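Research News | Robotics & Automation

Grastia Team Reports Method for Teaching Two-Armed Robots to Sort Household Items

EDGATE – Researchers at Grastia have released results from a study of how two robot arms can learn to share a tabletop sorting job without a fixed script.

The method, called Tetance, trains both arms from recorded demonstrations. Each arm predicts its own next motion along with the motion it expects from the other. When the two predictions conflict, the arm farther from its target slows down and gives way.

The team trained the system on 3,281 demonstrations collected over seven weeks. In testing, the arms completed more sorting runs with the shared prediction turned on than with it turned off, and they stopped for near collisions less often.

"Most of the failures we used to see came from both arms going for the same bin," said Eluned Pritchard, who led the study. "The tray dividers leave very little room, so one arm has to wait."

Clear cups and glasses remain the hardest items, according to co-author Heriberto Villanueva. The cameras often lose the rim of a clear object against a pale surface – a problem the group plans to work on next.

The test station has two arms mounted at the front of a marble-patterned table, with peach and blue organizers for the items being sorted.

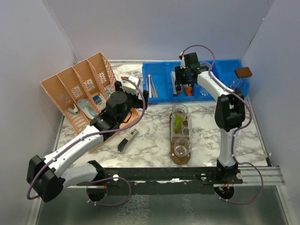
The Tetance station, with both arms working over the organizers. 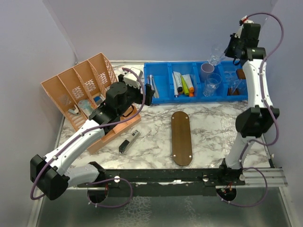
Availability

Grastia will release the training code and the demonstrations in July. A paper by Pritchard, Villanueva and Angharad Gwynne has been submitted for review. Requests for early access can be sent to Sioned Penry in the Grastia press office.

Print this release
E-mail this release

Recent Releases
Grastia Opens Second Robotics Lab in Edgate
Iestyn Lloyd to Head Grastia Controls Group
Summer Research Placements: How to Apply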